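## 3. Color and sorting errors in shared recycling rooms

Most apartment buildings in Stotidville switched to color-coded bins in March, before the town had settled on labels. So residents were left to guess. We wanted to know how far color alone gets people -- no signs, no arrows, no lid shapes.

We surveyed 213 households in the Brarkside and Minja buildings. Each got the same one-page form. Blue was read as paper by most. Red split badly: cans for some, "danger" or batteries for others, and a fair few left the line blank. White drew the most blanks of all. See Fig. 1 for the color order used througout this section.

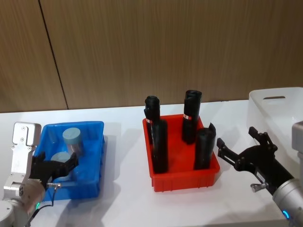 **Figure 1.** Bin colors, left to right: blue, red, white.

Order matters too, though less than we thought going in. Older residents tended to name the leftmost color first and work across. Younger ones jumped around. Catacutan (personal notes) saw the same habit in mailrooms, where tenants drop flyers in the nearest slot regardless of what it says. Distance from the door was not controlled here. It should have been.

A second form went out to 50 of the same households, this time with a printed word next to each color. Blanks fell sharply. Disagreement over red did not go away, only shrank. Four residents wrote in that red should never be used for recycling at all, one of them at some length.

Background may play a part. Brarkside has dark stairwells with painted brick, Minja is mostly pale wood, and white bins get overlooked against pale walls acording to the building staff. Not tested. Wood-grain paneling is common in the newer lobbies, and we'd like to repeat the form there.

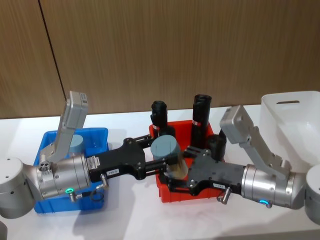 ### 3.1 Limits

Self-report only -- we did not weigh or open any bags. Color blindness was asked about but the answers were too patchy to use. Forms were in English only, which leaves out up to 100 residents at Minja.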